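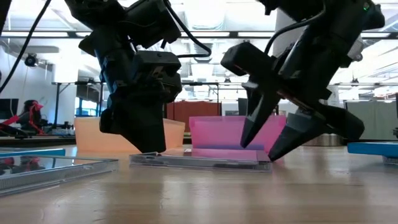
Two-arm cell, clear disc case on the table between the grippers.

Case sorting: the dropped grip fault

Photos from the disc case job at Catterall, posted with the notes on the fault that stopped it on May 29, 2021. The task is plain enough. The arms pick up thin plastic cases and put them in the bins by color.

The fault was in the right gripper. After 600 picks it began to report a closed grip with no case in it. The arm then carried on to the bin, opened over nothing and went back for the next one. The controller logged 16 of these as good picks before Theerawat Somboon hit the stop.

We first blamed the clear cases - they are hard for the Skadov vision software to find, and we had trouble with them in January. But blue cases were missed too. The cause was a finger position sensor that had drifted 4 mm. The software trusted that reading and never checked motor current. 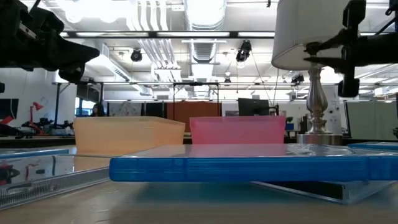 Blue and clear cases in front of the orange and pink bins.

Overlapping cases made it worse. A finger can catch the edge of the upper case and slide off, and with a bad sensor that also counted as a pick.

The sensor has been replaced and the grip check now uses current as well as position. Three empty grips in a row stop both arms. The next run is set for 700 picks, with someone at the stop button throughout.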